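Druvden workshop - teaching the cloth tasks by hand
Gallery, updated 14/04/2026

Welcome to our small gallery from the Druvden workshop. We are teaching a robot arm to fold and sort soft things, and for this we show every task ourselves first. Most of the showing is done with the hand-held gripper, which we call the Ustamel after the project that paid for the first pair. For a few tasks we still use the remote control station. It is slower, but it lets us feel the same limits that the arm has.

One task is recorded as a set of 60 tries, and we look through all of them before they go to training. In the first weeks we kept everything, also the bad ones, and the arm learned our bad habits very well. Now we throw away a try when the fingers close on nothing, or when the person stops in the middle to think. It is a pity to lose the work, but the result is better.

Cloth is the hardest part of the programme. A cup has the same shape every time, and a fleece never has. We ask each person to open the fingers wide, come down slowly over the pile and choose one fold before closing. If you change your mind when you are already touching the fabric, the recording becomes confusing - the arm cannot know which of the two ideas was the right one.
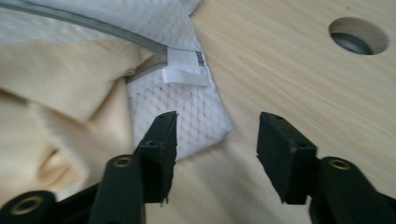 The second thing we ask is to vary the start. After every try the pile must be dropped again and not arranged nicely. People like to make it tidy, I do it too, and then the arm only knows tidy piles. With the Awwad set, our second one, we had 20 tries that began almost the same way, and we had to record them again on another day.

The third thing is speed. New people move the gripper as fast as they move their own hand, and the arm cannot follow this. We practise with a metronome at 60 beats: one beat to stop above the cloth, one to go down, one to close, one to lift. It looks a little silly, but after one afternoon the rhythm stays in your wrist and you can turn the sound off.

For the remote control station we use the Drelex handles. The person sits with their back to the arm and sees only the screen. Colour matters much more there than with the hand tool, and pale fabric on a pale table is difficult for the eyes. We have set a limit of 13 tries without a rest, and I recommend keeping it even when you feel fresh.

Our aim for the end of April is 100 good tries for the mixed pile, where a thick cloth and a thin one lie together and only one should be lifted. This is the task we like most and finish least. The thin cloth often comes along with the thick one, and then the person must decide - shake it off, or put both down and begin again. We have agreed to put both down.

More galleries from the workshop are in the menu on the left, under Handles, Fingers and Old Sets.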